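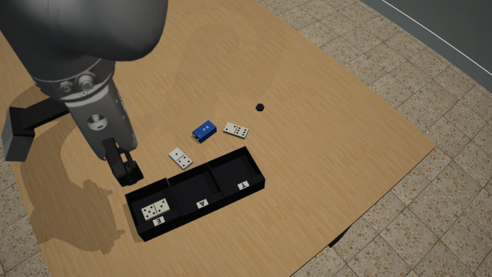 # Rurnorel Open Day: Questions

**What will the arm be doing?**
Sorting small parts into a tray with lettered compartments. Dominoes and nuts are among the parts we use.

**Is it all live?**
No. The sorting task is shown first in simulation, on screen. The real arm runs after that, in the Wong room.

**How long is a session?**
Some 40 minutes, with 7 minutes of that for questions. There are two sessions, and both cover the same material.

**Can I pick the part?**
Yes. Tell Gwenaël Gautier at the desk which part and which letter you'd like.

**Do I need to book?**
Yes, by July 9, 2021. We have 200 places. Write down your confirmation number, as the Wimar entrance doesn't have a printer.

**Can children come?**
Yes, with an adult. They must stay behind the yellow line when the real arm is on.

**Where do I park?**
In the Kundudetti lot, across the street. Parking is free for visitors.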